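About Us: How We Look After One Robot at Mesurico

Hi, I'm Hiba Tarawneh, and together with Omar Qudah I run Mesurico, a small shop in Briltham that sets up and maintains exactly one kind of thing: a mobile robot with a single arm and a two-fingered gripper.
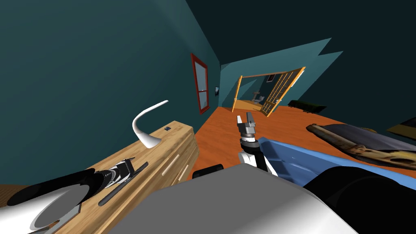

Our robot is called Plullow (my niece named it, and it stuck before we could come up with anything more dignified). We do most of the setup in simulation first, in a make-believe house, and then move over to the real machine in the workshop. People who visit us are usually surprised by how much time we spend in the pretend house. I love it in there! If an arm goes through a doorframe on the screen, I fix a number and try again. If it happens in the shop, I'm sweeping.

A new setup starts with the wrist. We tell the software how long the gripper is, where the fingertips meet and how far they open, and then we send the arm to a handful of poses and compare what the model says with what the hardware does. If the fingertips are out by even a little, everything after that is out too, and you can lose a whole afternoon blaming the wrong part (I have, more than once). After the wrist comes the camera tilt, then the base, then the joint limits. Omar does the joint limits. He has opinions about them and I've learned to let him get on with it.

Looking after the real one is less glamorous. The fingers get wiped down every morning and the pads are changed after 200 hours of gripping, or sooner if they've gone shiny. Every 8 weeks we take the wrist cover off, check the cable where it bends, and put a fresh mark on each screw so we can tell at a glance if one has crept. The last cable we replaced had a worn spot you could only find with a fingernail — the gripper would close fine with the arm down and then go dead with the arm up. That one took us three days, and I still bring it up at lunch.

Everything goes in the log. We're on entry 1689 now, and plenty of those just say "cleaned fingers, all good," but when something odd happens it's lovely to be able to scroll back and find that it happened last September too.

We started out in a corner of the Sayegh building with one bench and a borrowed torque wrench. We've since got a proper floor, our own wrench, and a kettle that takes forever. There are still only two of us, so if you write in you'll get me or Omar, and whoever answers will probably be the person who does your setup.

Visits are welcome on weekday afternoons. Allow around 40 minutes, more if you get Omar talking about joint limits, and ring the bell twice — the first one we tend to miss when the compressor's running.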